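I Took Flenow Off My Phone and Kept Reaching for It Anyway

Jan 22, 2023

So I did the thing I said I was going to do back in July and then didn't do. I deleted Flenow. The app, I mean. The account still exists because I'm a coward, and also because my cousin posts all the baby pictures there and nowhere else.

If you've been reading this blog for a while you know I used to post on there every single day. Breakfast, the bus stop, my feet at the lake, whatever book I was pretending to read. I had 1070 followers at the high point and I knew maybe sixty of them in real life (I'm being generous). And I really did think of it as a sort of diary! I told people that. Then last month I scrolled all the way back to the start and it didn't remind me of my life at all. The year I moved to Darnia and cried in the car most mornings is fifteen straight weeks of lattes.

I'm not saying everyone on there is lying. I don't think I was lying either. I liked those lattes. But I'd get a nice photo and feel like I had to stretch the whole day to match it, and if the day wouldn't stretch I just cropped it until it did.

What pushed me over was a message from Bienvenido Policarpio, who I went to school with and hadn't talked to in years. He wrote, "Looks like you're having the best time out there, so happy for you." Very sweet. I read it in my bathrobe at two in the afternoon with a sinus infection. And I wrote back "haha yes it's been great!!" with two exclamation points, and then put the phone in a drawer and felt gross about it for the rest of the day.

The next morning I wrote him a real answer. It was long. Way too long, probably. He answered with something even longer – his dad's been sick, he left his job at Aoun, he's learning to bake bread and it's going badly. His page is all mountains and sunsets, by the way. I would never have guessed any of it.

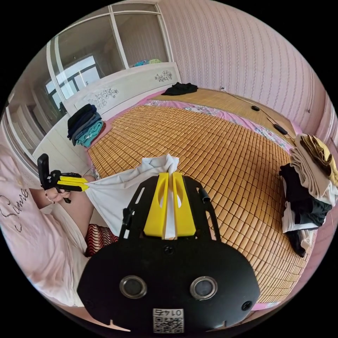

We've been emailing ever since, like it's 2004. I'd forgotten how much I like getting an email from a person. I save them for after dinner and I make tea first.

Anyway, the deleting. The first couple of days were embarrassing. My thumb kept going to the corner of the screen where the icon used to be, and since my phone had slid the weather app into that spot, I have never been so well informed about rain. I checked the weather in line at the pharmacy. I checked it in an elevator.

By day 4 or so it calmed down a bit. I did cheat once, on my laptop, to see if anybody had noticed I was gone. One person had. It was my aunt, and she wanted my address for a birthday card.

Some things I miss for real. The neighborhood group was useful, and I've already missed a free bookshelf because of this (still sore about it). And I miss the dumb jokes. My sister says I should just get on Wekutham instead because it's "calmer," but she said that about the last one too, and she now gets up at 6 a.m. to argue with strangers about soup.

The funny part is the picture-taking hasn't stopped. I still pull the phone out when the light's good. I took 3 photos of the same pear yesterday. They just sit there now, and I look at them in bed sometimes, and a lot of them are blurry and I kind of love them for it. Last week I sent a terrible one of my kitchen to Bienvenido with all the dishes in it. He sent back a loaf that looked like a catcher's mitt.

I don't know how long I'll last, so please don't hold me to anything. If I'm back on there in spring with a latte, be nice. Comments are open below as usual, and if you've quit one of these apps and found a decent way to hear about free bookshelves, please tell me what it is.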